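Teaching by doing, from the other end of the building

If you have walked past the simulation corner lately and seen somebody in a headset reaching for things that aren't there, please don't be alarmed. That is the household tasks group, and they have had a terrific winter!

For anyone who has joined Riis since June, a quick catch-up. The group is building up a library of demonstrations in which a person steers a two-armed robot through ordinary jobs around a house. The house exists only on our servers, and so does the robot, but the hands doing the steering are very real. The operator moves a pair of controllers, the robot's arms follow, and the whole run is saved so a learning program can study it later. As of this newsletter the library holds 3,497 finished demonstrations. The goal at the start of the year was 2,000, so you can imagine the mood at morning tea.

The part that has kept everyone busy lately is tight spaces. Early on, most of the practice rooms were generous: wide kitchens, big lounges, plenty of room to swing an elbow. Real homes have hallways with a cupboard in the wrong spot, and doors that open straight into the end of a bench. Guðlaug Kjærgaard, who draws up the room layouts, spent a good while squeezing things together until the operators complained, and then (her words) left them exactly there.

Driving a robot through a gap like that is harder than it sounds. You are looking out from the robot's own viewpoint, so you see the two grippers and a bit of the body in front of you, and not much of what is beside your shoulders. New operators tend to watch the grippers and forget the elbows. They get the hands lined up nicely on a doorway, push forward, and then the base stops dead against something they never saw. The habit that helps is to bring both arms in front and get the grippers upright before moving the base at all, then go forward in small nudges, pausing to look left and right.

Auður Snorradóttir has become our best hand at it, and she was kind enough to let me have a go while she talked me through. I lasted a few minutes before I had one arm jammed behind a cabinet and no idea how to get it back. "Stop pulling," she said. "Go back the way you came and let the arm come with you." It worked, and I felt about ten feet tall. Then I did the same thing again on the other side.

What I hadn't understood before trying it was how much of the value sits in the recovery. A perfectly smooth run teaches the program what to do when all is well. A run where the operator gets a bit stuck, notices, backs off and tries a different angle shows it how to get out of trouble, and those are the recordings Jerome Ambrosio gets most excited about. He has asked operators to stop restarting every time they bump something. If you can fix it, fix it and keep recording. Only throw the run away if the robot is properly wedged or you've lost track of what the task was.

The headsets have had an upgrade too. The new Fenetti controllers arrived at Werkilham in June, and after a bit of swearing over the straps they have settled in well. The triggers have a softer pull, so closing a gripper gently is much easier on the fingers by the end of a session. Sessions are still capped and you still have to take your break, even if you are on a roll. Ragnheiður Grímsdóttir keeps the roster and she does check.

Next up is the Nallitz set, a group of 12 new layouts built around doors and passageways. Each will be driven by at least two people, so the program doesn't end up learning one person's funny way of turning a corner. Þórarinn Hafstein is writing the task cards now and would love suggestions. Think of the awkward spots in your own place: the laundry you have to enter sideways, the pantry door that blocks the fridge, the bit of hall where you always bark your hip. Scribble a rough floor plan on anything you like and drop it on his desk. Mine is already in there, and yes, it is the hall.

We are also looking for a few more operators for the spring block. You don't need any background in robotics - some of our steadiest drivers came from the front office and the workshop - and you don't need to be a gamer. Patience helps more than quick thumbs. There is a short practice session first, in one of the roomy kitchens, and you'll move on to the narrow layouts once you can park the robot without clipping the furniture. If you wear glasses, bring them along so we can check the headset fits over the top.

Put your name on the sheet outside the simulation corner, or have a word with Ragnheiður.

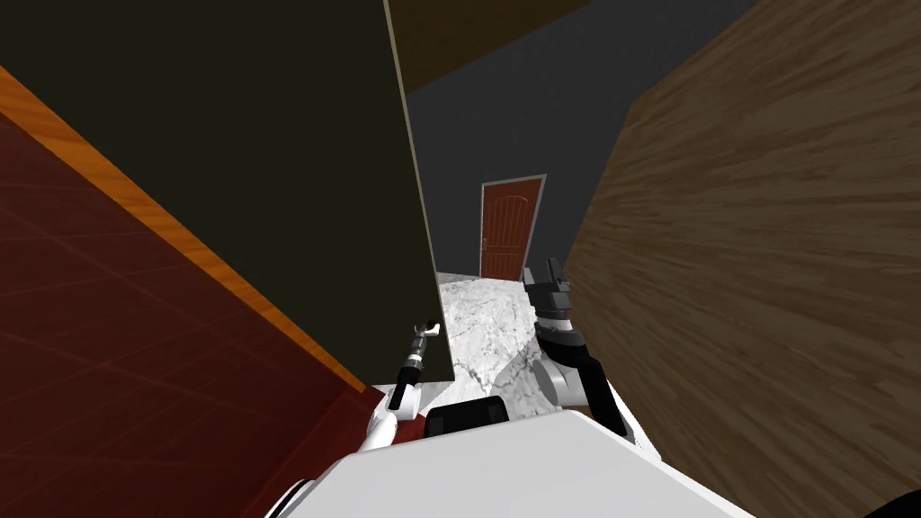 The robot's-eye view in simulation: both grippers up, with the far door showing through the gap.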